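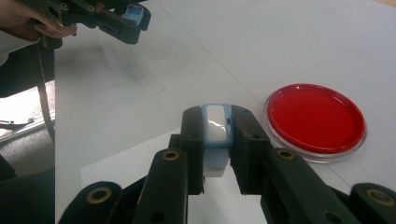
Labeling and storage of stained practice dishes
Teaching Lab Prep board, 4 replies

benchnotes_83
I'm setting up the dish storage for an intro lab and want a fixed routine before September. Dishes are 2 to a student, lids on, kept flat on the table until they are read. Current plan is to write on the base, along the rim, in fine marker. Lids get swapped, bases do not. Any reason to prefer printed labels?

Horov
Printed labels cover too much of the base. With a red medium you are already reading against a strong background, and a label takes out a strip of it. Marker on the rim is fine. Keep it to initials and a bench code.

steltitz_prep
Disagree. Marker comes off with alcohol, and students wipe everything. We had 6 unreadable dishes in one section last term. Narrow labels on the side wall survive the wipe and leave the base clear.

Horov
Side wall labels lift in the fridge. We tried the Espinoza narrow roll and the ends curled within two days. Marker first, then wipe the table with the dishes moved off it.

benchnotes_83
The room at Hanadberg has no spare bench to move them to, so wiping around them is a given. I could mark the base and put a strip of clear tape over the writing.

steltitz_prep
Tape works if the plastic is dry when you apply it. Fold one end under or you will be picking at it with forceps. Stack upside down in the fridge either way.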